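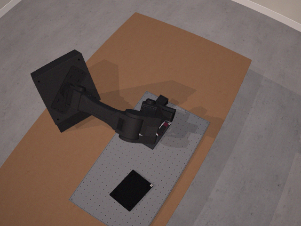

四月里去了一趟 Otano 的开放日,回来以后一直想写,拖到现在才动笔。先说明一下,我不是做支付的,也不炒币,只是在一家做外贸的小公司管了很多年账,这两年客户里陆续有人问能不能用稳定币结款,老板让我去弄明白,我就这么一头扎进来了。所以下面写的都是一个会计的眼光,懂行的朋友看了觉得啰嗦,请多担待。

Otano 是做稳定币托管和结算的,规模不算大,每年春天开一次门,让合作商户和报了名的人进去看看。我是在他们的邮件列表里看到消息的,报名时要填一张表,问你为什么想来、平时用不用他们的服务。我老老实实写了“不用,想知道钱到底放在哪里”。本来以为这么写会被刷掉,结果第二天早上就收到了确认信,还附了一张从火车站走过去的路线图,画得很细,连哪个路口有面包店都标了出来(面包店我也去了,核桃面包很好,推荐)。

那天一共来了大约60个人,比我想的多。早上九点半开始签到,前台发胸牌,收手机。收手机这一条邮件里写过,可还是有人不太高兴,排在我前面的一位先生跟前台说了好半天,最后换了个折中的办法,手机装进封口袋自己拿着,出门再拆。我倒无所谓,随身带了个本子,下面这些内容大半是从本子上抄下来的,字写得潦草,个别地方可能记得不准。

第一场在一楼的大会议室,讲的人叫 Bianka Dobos,负责储备管理。她声音不大,但讲得特别清楚,我在台下听得直点头。她开场没有放宣传片,直接打出一张表,是上个月末的储备构成:多少是银行活期,多少是短期国债,多少是隔夜逆回购。她把每一项的期限和存放机构都讲了一遍,又讲为什么活期那一块要留得比较厚。道理跟我们公司留周转金是一样的,平时看着浪费利息,真到了大家同一天来提钱的时候,靠的就是这一块。

她还讲了一段我特别喜欢的,说“有足额支持”这句话本身没有多少信息量,要紧的是拿什么支持。同样是一块钱的资产,放在活期账户里的一块钱,跟借给关联公司的一块钱,在报表上看着一样大,要变现的时候差得远了。Otano 自己的规定是不拿储备去放贷,也不收自家代币做抵押。我旁边一位年轻人小声说,规定归规定,谁来查呢?声音虽小,她还是听见了,笑着说下一场就讲这个。

下一场换到二楼,讲的是鉴证和审计的区别。来讲的是外部会计师事务所 Pacheco 的人,叫 Clyde Gallagher,个子很高,说话慢悠悠的,时不时停下来喝口茶。我做账这么多年,这一段听得最过瘾!他说很多发行方每个月公布的那份东西叫鉴证报告,意思是在某一个时点上,资产数字和流通量对得上。它回答的是那一天那一刻的问题,前一天怎么样、后一天怎么样,都不在里头。要看一整年的收支、内部控制、关联交易,那得是完整的财务报表审计,工作量大得多,费用也高得多。Otano 目前是每月一份鉴证,年度审计做了2年,第一年的报告带保留事项,第二年才拿到无保留意见。

那份带保留事项的报告,他们印出来放在桌上随便翻。我翻了,一共46页,保留事项写在第三页,说的是有一家存款银行的询证函没有按时回来。换了我们老板,这种事恨不得锁进抽屉里,人家就这么摆着,我心里是佩服的。当然啦,敢摆出来不等于什么都没有问题,这点分寸我还是有的。

有人问,既然链上什么都看得见,为什么还要会计师。Gallagher 先生答得很耐心。链上看得见的是发了多少币、转到了哪里,看不见的是银行里那头。银行那头还是得靠函证、对账单和人去核。他说自己去年冬天为了核一个账户,跟对方银行的后台来回写了很多封信,最后发现是两边用的截止时点差了几个小时,一个按当地时间,一个按世界协调时。听到这里我差点笑出声来,跨时区对账这种苦头,我每个月底都在吃。

午饭是自助的,在院子里的棚子底下,汤很烫,沙拉一般,甜点是杏子塔。我端着盘子找座位,跟一对开民宿的夫妻坐到了一起。他们收外国客人的订金,常常被汇款手续费咬掉一块,想试试稳定币,又怕哪天脱锚。先生问我怎么看,我说我也是来学的,不过按我的习惯,收进来当天就换成本币,别留着过夜,等于只拿它当一条路走,不拿它当钱柜。太太把这句话记在了手机备忘录里,后来才想起手机还封在袋子里,原来她记在了餐巾纸上,是我看花了眼。

下午分成两组参观。我那一组先看清算值班室,隔着玻璃看,里面的人对着屏幕,不怎么抬头。带队的同事讲赎回流程:商户提交申请,系统先核身份和额度,再冻结代币,银行那边放款确认以后才销毁。大额的要2个人分别在不同的地方批准。我问如果其中一位请假怎么办,她说有替补名单,名单每个季度换一次,换的时候要全部重新验证。这一点我回来就跟老板讲了,我们公司的网银复核一直是谁在谁按,该改一改了。

接着是密钥保管。机房本身不让进,只在走廊里看了一个演示,讲冷钱包的签名设备平时是怎么封存的、每次启封要留哪些记录。演示用的是 Cokier 的硬件方案,讲得比较技术,说实话我有一半没听懂,只记住了封条编号要登记在纸本上,而且那个纸本不在同一栋楼里。同组有两位看样子是同行,追着问门限签名的事,问了很久,带队的只好把他们单独留给工程师,领着我们剩下的人先去喝咖啡。

最后是自由提问,气氛比上午尖锐一些。有位从 Masov 交易平台来的女士,直接问 Otano 跟做市商之间有没有借款安排。Bianka Dobos 说没有借款,有手续费返还,返还的档位可以在网站的披露页上查到。女士接着问披露页多久更新一次,答是每季度。又问为什么不是每月,台上停了一下,说会带回去讨论。我回来以后特意去看了那个页面,返还档位确实列着,只是藏得深,要点进“法律文件”里面再往下翻好一阵子,字也小。要是哪位 Otano 的朋友看到这篇,能不能把它挪到显眼一点的地方?

还有一个问题是我自己问的,问得有点外行:假如 Otano 这家公司倒了,持币的人排在债权人的第几位?他们法务的一位同事站起来回答,说储备放在隔离账户里,托管协议写明了受益人是持币人,不进入公司的破产财产。不过她也坦白,这样的条款还没有在当地法院真正打过官司,她只能说律师意见是支持的。我在本子上把“律师意见”四个字圈了又圈。

散场时快五点了,拆封口袋的地方排了一条长队,大家站着聊天,倒比会上还热闹。那位上午嘀咕“谁来查”的年轻人跟我一路走到车站,他在读研究生,论文写的正是储备披露,我们约好互相寄资料。我已经把鉴证报告的存档链接发过去了,他还欠我一份各家发行方披露口径的对照表。

想去的朋友可以先订阅他们的邮件列表,报名通知只在那里发,名额满得挺快。记得带纸和笔,穿双好走的鞋,从车站过去有一段上坡路。早上要是到得早,面包店七点就开门了。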